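Carton labelling for small dispensaries: speaker notes
Degefa practice day, May 24, 2024

Slide 1. Scope. The talk covers outer cartons only. Blister foil and bottle labels are in the Lulusitz handout. Keep this to 2 minutes.

Slide 2. Audit figures. The Tirnberg store checked 242 cartons in March. Give the total, then the 7 rejected at the counter. All 7 had a legible product name. The fault in each case was the batch or expiry panel. Pause for questions on method.

Slide 3. Panel placement. A carton has six faces and staff read one or two of them on the shelf. Name and strength belong on the end that faces out.
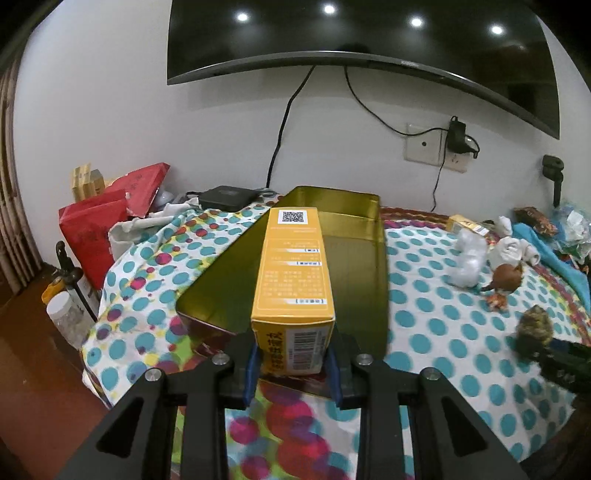 Slide 4. Codes and reading direction. Scanners will take a code at any angle, but people won't, so check printed text separately from the code. On the yellow-orange carton the QR code is at the far end of the long face and the barcode is on the near end, beside the large characters, which run sideways. Ask the room which one their software expects. Millitia users should say so now, as their import template has a single code field.

Slide 5. Over-labels. Dispensary stickers must not cover batch, expiry or storage text. Matte stock is preferred under bright counter lights. The colour of the sticker is a local decision.

Slide 6. Costs. Reprinting the shelf labels came to $900, labour excluded. Don't get drawn into the printer contract.

Slide 7. Handout at the back table. Leave the checklist up during questions.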